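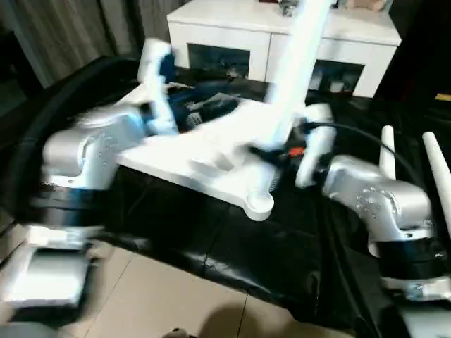

Captura adjunta: brazos robóticos, imagen movida

Ticket 2569. Gestión de expedientes de protección de menores, módulo Plotach
Abierto por: Soledad Strickland, oficina de Meireles
Prioridad: alta (la puso soporte en «media», la he vuelto a subir)
Fecha: 30 nov 2025

Los avisos reiterados sobre un mismo menor siguen sin agruparse. Busco por domicilio y salen 2; busco por apellido y salen 5. El sistema marca «sin antecedentes» en los dos casos.

Respuesta de Butberg: se ha reindexado la base, 385 expedientes corregidos. Rogamos confirmar y cerrar.

S. Strickland: No confirmo. ¿Corregidos según quién? He revisado 46 de esa lista y en varios el aviso del colegio continúa suelto, sin vincular a la familia. En enero ya me dijeron que estaba resuelto.

Butberg: podría ser la caché del navegador.

S. Strickland: Vaciada, y probado en otro equipo. Igual. Dudo que la caché borre una visita del investigador. Pido el registro de cambios de la importación desde Clikimon, que es donde sospecho que se pierden los identificadores.

Estado: reabierto, pendiente del registro.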